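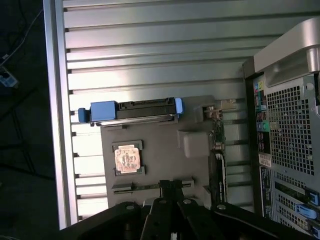
Thermal Expansion Allowance in Slatted Aluminum Decking
Higinio Medrano and Tonantzin Barrera
Section 5, Planbridge Technical Program

1. Purpose
Slatted decks are often fixed at both ends, and long slats can buckle in summer. We measured how much a slat grows between morning and mid-afternoon and compared the result with the handbook value.

2. Method
Test slats were cut from one length of extrusion and clamped at one end only. A dial gauge was set against the free end. Surface temperature was read with a contact probe taped to the underside. We logged 386 readings over 18 sessions. Sessions with direct rain were dropped.

3. Results
Growth was linear with temperature. The fitted coefficient was about 5 percent below the handbook value. Clamp slip is the likely cause, as the largest errors came from the Saturday session, when the clamp was retightened midway.

4. Further work
Repeat with a pinned end. L. Lozano has the raw log.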